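**Grumovent** is a shelf-handling system used in the back rooms of toy hire and toy lending businesses. It was introduced by Grametti, a toy hire firm, to take over part of the lifting and putting away that its staff had done by hand. The system uses two robot arms with grippers, and works with ordinary bins, baskets and wire racks. 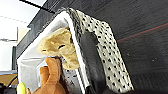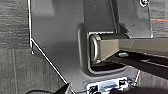
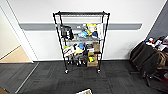
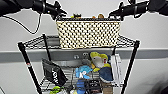
## Background

Grametti hires out soft toys and playthings to nurseries, waiting rooms and holiday clubs. Everything that comes back has to be checked, cleaned and put away before it can go out again. Before Grumovent the putting away was shared among all the back-room staff, usually in the last hours of a shift, and it was the job most often left for the next day. Staff records from that period list sore shoulders and backs as the most common complaint.

The firm asked Vandar, an engineering company, to supply the arms and fit them to the existing room. Grametti did not want to rebuild its storage, and the racks already in use were kept. Work on site began in September and the first full shift with the system was run on Wed 2 November.

## Operation

A shift starts with a person, known at Grametti as the shelf lead, who enters the list of containers to be moved. The arms then take the containers one at a time. A small container can be handled by one gripper. Wide baskets are taken by both, one at each end, and the two arms move together until the basket is down.

Soft toys proved harder than boxes. Plush changes shape when it is pressed, and ears and limbs catch on rims. Vandar's engineers at first tried to have each toy picked up singly, but this was slow, and most toys are now moved by the container. Single picking is kept for returns that have been put in the wrong bin.

The software, called Kashyap, stops the arms if a grip slips or if a person comes within reach. It does not restart by itself. The shelf lead must look at the container and confirm the next move. In the first week the system stopped 175 times, mostly over loose cloth and cables. Later figures have not been published.

## Effect on staff

No jobs were cut when Grumovent was brought in, but the work was divided differently. Three members of staff were trained as shelf leads and received a pay rise after 30 days. The others spend more of the day on checking, mending and cleaning.

Opinion among the staff was mixed. Those who had done most of the lifting generally welcomed the change. Others said that putting away had been the one part of the day when they could move about and talk, and that mending at a bench for a whole shift was tiring in its own way. Ritu Prajapati, the first shelf lead, told the staff newsletter that she lifted far less than before but had to pay attention for longer, and asked for the post to be rotated. Grametti agreed, and shelf leads now change over at midday.

A second complaint concerned pace. The arms work at a steady speed, and cleaned toys must be ready in their containers when the list calls for them. Staff at the cleaning bench felt hurried by this. The list can now be paused from the bench as well as by the shelf lead.

## Limits

Grumovent does not sort, clean or inspect. Loose parts, such as puzzle pieces, are still put away by hand, as is anything stored on the floor.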